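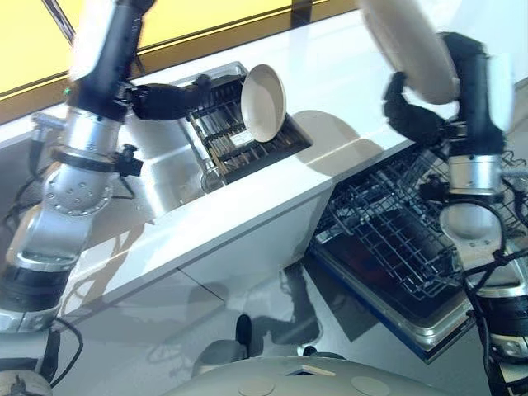 ## How does a ballpoint pen work?

By Syafiqah Pasaribu, for the children's pages of the Wurura Library

Take a ballpoint pen and look very closely at its tip. If you have a magnifying glass, use it. At the end of the metal point there is a very small ball. It sits in a little cup, which we call the socket, and it can turn in every direction. The pen is named after this ball.

### What happens when you write

Inside the pen is a thin tube full of ink. The ink comes down the tube and touches the back of the ball. When you pull the pen over the paper, the paper makes the ball roll. The side with ink on it comes to the front and leaves the ink on the page. Then that side goes back into the socket and takes new ink.

You can compare it with a paint roller. The roller goes into the tray, picks up paint and gives it to the wall. The ball does the same work, but it is always in its tray.

### Why does the ink not fall out?

The ball fits the socket very closely. There is only a tiny gap for the ink to pass. Also, ballpoint ink is thick, more like honey than like water. When the ball does not turn, it works as a kind of lid.

The ink in a fountain pen is much thinner. It is lovely to write with, but it needs more time to dry, and your sleeve can make a grey cloud over your homework. Left-handed children know this problem well, as their hand often follows the pen over the fresh words.

### Why do we sometimes have to scribble first?

If the pen has been lying in a drawer for a long time, the bit of ink on the ball can become dry. Scribbling in circles makes the ball turn until it brings fresh ink. Circles are good for this, as the ball turns all ways and not only one.

A ballpoint also does not like to write upside down. The ink is pulled down by gravity, so if you lie on your back and write on a paper above your face, the ink slowly moves away from the ball. After some lines the writing becomes pale and then it stops. Turn the pen point down for a while and it will usually come back.

### Try it yourself

You need a ballpoint pen, a pencil, a sheet of paper, a plastic folder and a ruler.

1. Write your name on the paper with the pen.
2. Write your name on the plastic folder with the same pen (ask first if it is not your folder). The ball may slide and not roll, and then the line has holes in it.
3. Put the paper on a hard table and draw a line. Now put it on a thick magazine and draw the same line. Which one is darker?
4. Draw lines along the ruler, 6 with the pen and 6 with the pencil. Rub all of them with a dry finger and look which ones smudge.

Children at Kimstead school did step 4 in October and stuck their papers on the window. One boy filled 300 lines of his exercise book with the same pen, and there was still ink in it.

### Some words to remember

**Socket** - the small cup that holds the ball.

**Gravity** - the force that pulls things down to the ground.

**Smudge** - to rub ink or pencil so that it becomes a dirty mark.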